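3. Préparer le poste de démonstration pour la journée portes ouvertes

Bon, on arrive à la partie que je préfère. Si vous avez suivi le chapitre 2, Plernon est installé sur le PC du stand et la licence est activée. Maintenant il faut que les visiteurs voient quelque chose, et vite : un groupe reste rarement plus de quelques minutes devant un écran. Je décris la démo « plan de cuisine » telle que je l'ai montée à Altthorpe en janvier, avec l'aide de Dénes Dudás pour les réglages du bras. Tout se passe en simulation, donc pas besoin de barrières ni de bouton d'arrêt d'urgence sur la table.

3.1 Charger la scène

1. Lancez Plernon et ouvrez le projet Kozma (menu Fichier, puis Démonstrations).

2. Choisissez la scène « Plan de cuisine, marbre brun ». Le premier chargement prend jusqu'à 90 secondes sur une machine modeste - ne cliquez pas partout comme je l'ai fait, vous relanceriez tout.

3. Dans l'onglet Objets, gardez la sélection par défaut. Moi j'aime bien ce mélange : une bouilloire bien ronde, un petit flacon blanc, un gobelet, un stylo... Les gens reconnaissent les choses tout de suite et commencent à parier sur ce que la pince va attraper !

4. Passez en vue « Visiteur » (touche V). Vérifiez que la pince et le pied du bras sont visibles tous les deux, avec le flacon bien dégagé sur le marbre.
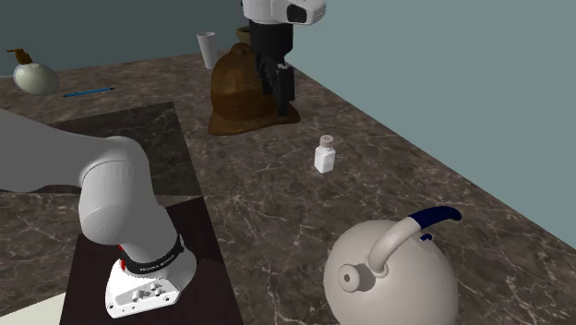

3.2 Régler le déroulement

1. Ouvrez le panneau Séquence et sélectionnez « Approche lente ». La vitesse normale est plus flatteuse, mais au fond de la salle on ne suit plus rien.

2. Mettez la vitesse à 30 %. J'ai essayé plus bas, c'est soporifique.

3. Réglez la pause entre deux essais sur 3 secondes. Juste assez pour répondre à une question sans perdre le fil.

4. Cochez « Position aléatoire des objets » seulement si vous êtes à l'aise avec le logiciel. Le public adore, moi un peu moins quand la bouilloire se retrouve pile devant tout le reste.

5. Enregistrez sous un nouveau nom. Le projet d'origine est en lecture seule, et Plernon ne vous prévient qu'à la fermeture (oui, ça m'a coûté une soirée).

Remarque : la bibliothèque Grusik contient 1 399 objets supplémentaires. C'est tentant, et j'y ai passé beaucoup trop de temps, mais chaque ajout rallonge le chargement. Pour une première journée, restez sur la scène livrée.

Attention : désactivez la mise en veille du PC et de l'écran avant l'arrivée du premier groupe. Quand la machine se réveille, la simulation repart de zéro et la vue « Visiteur » est perdue.

3.3 Laisser la main au public

1. Branchez la manette avant de lancer la séquence, sinon elle n'est pas détectée.

2. Appuyez sur F6 pour passer en mode manuel. Un bandeau vert s'affiche en haut de la fenêtre.

3. Proposez le flacon comme première cible. Avec les enfants, je les laisse d'abord promener la pince dans le vide, ils prennent le coup très vite - souvent plus vite que leurs parents.

4. Pour remettre les objets en place entre deux joueurs, maintenez la touche R enfoncée jusqu'au bip.

Si la manette ne répond plus, revenez en mode automatique avec F6, débranchez-la, rebranchez-la et relancez la séquence. Les autres pannes sont traitées au chapitre 5.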